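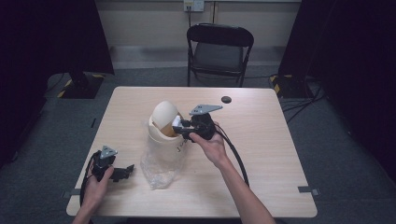 Two hand-held grippers at the table, one of them reaching into the cream tub with the lid tipped back

Dear all,

Remedios wrote:
> Before I say yes to any more of this, I'd like to know what happens
> to the packing bench at Brandthorpe once the arms arrive. Are we
> teaching them our jobs and then being thanked for it?

Thank you for asking it so plainly, Remedios, and I'm sorry it has taken me until now to sit down with a cup of tea and answer properly. I did my first session with the grippers in November and I'll admit I was hopeless. You know how your fingers simply find the edge of a lid? Well, with a pair of jaws you have to think about it all over again, and I came away with a good deal more respect for what we do all day!

As for the jobs, this is what Kohei told me, and I've asked him to put it in writing for everyone. The arms would take the refill line first, around 200 tubs a shift, and the 29 of us on the bench keep our hours. Mixed orders, returns and anything that comes in crushed would stay with people. What does change is that two of us each shift would be minding the arms, and I do think that ought to be paid at the higher rate (Tomomi agrees with me, and she has seen how it went at Gornach).

Sessions are still by choice, so do say no if you'd like to. If you have a worry you'd sooner not send to the whole list, write to me or to Hiyori and we'll take it along without your name on it.

With warm wishes,
Yatziri Ibarra
Packing, Brandthorpe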